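About Birkham Cookery School

Most cooking schools will tell you they can change your life. We doubt it. We teach people to make dinner, and by the end of a course most of them make it a bit better than they did before.

Birkham was started by Mackenzie Sawatzky, who had paid for 2 expensive knife courses and still couldn't cut an onion evenly. Kvido Hájek joined the following April to teach bread. He doesn't believe in secret starters, heirloom or otherwise, and will say so at length if you bring one.

What we don't buy

We don't sell pans, and we take no money from people who do. When a maker claims its skillet needs no oil, we fry an egg in it and write down what we get. The notebook is up to 1,184 entries and the word "fine" comes up a lot. We are just as wary of superfoods, detox weeks and any recipe that promises caramelized onions in five minutes. Try it with a clock running.

We don't hand out certificates either. A few students have asked for one, and we've asked them who was going to check it.

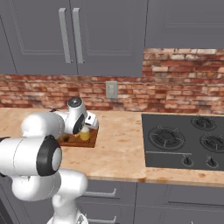 How classes work

Courses run for six evenings at our Plalten Street kitchen. You cook, you eat what you cooked, and you wash up. Prices are on the booking page and include ingredients. There is no "premium" tier because we couldn't think of anything honest to put in it.

A single evening costs about 80 dollars. Is that cheaper than learning from library books? No, and if you're the kind of person who will follow a book to the end, save your money. Many of us own the book and never opened it past the soups.

The spring schedule goes up on 22nd March. Questions go to the front desk, where Mackenzie answers most of them herself, usually in one line.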